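# Trekwood Folding Recovery Crate, Medium

The Trekwood is a wire crate for dogs and cats that have to be kept quiet for a few days after surgery, an injury or a move from another shelter. Urkelico makes it for rescue groups and foster homes. It folds flat and opens without tools.

There are two doors, one on the front and one on the long side. Each has a pair of slide latches that can be worked with one hand. The front door lifts off completely, so a sedated animal can be slid in on a blanket. The floor tray comes out from the short end and has a raised lip to hold spills.

The divider panel clips in at any of 8 positions. Use it to make the space smaller for a cat or a young dog, or to keep the bed apart from the litter box.
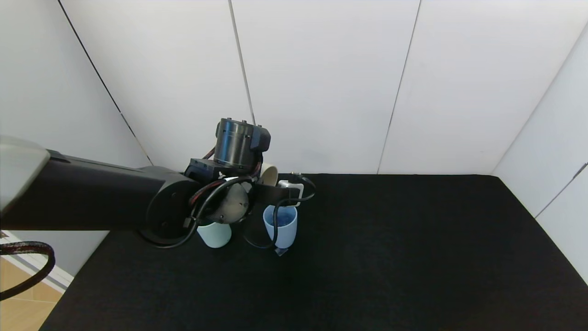 Cleaning takes roughly 10 minutes between animals. Take out the tray and divider, wash them with warm water and mild soap, then apply the disinfectant your clinic uses and leave it on for the time printed on the label. Do the folding and unfolding on a table if your back bothers you. A black tabletop like the one in the photo is good for the last check, as light-colored fur and litter dust stand out on it. Dry the hinges before you fold the crate, and put a drop of pet-safe oil on the latches if they get stiff.

**In the box**

- Crate with both doors fitted
- Floor tray
- Divider panel and clips
- Two carrying handles
- Card holder for name, intake notes and feeding times

The crate is not meant for car travel. Do not stack more than 3 when folded, and never stack them with animals inside. Dogs that chew or push hard at wire should go in the Tessier heavy kennel instead.

Replacement trays, clips and handles are sold separately. Quote part number 1507 for the medium tray. Registered rescues can pick up orders at the Drellelton warehouse and pay no shipping. The next batch of the large size is due in July.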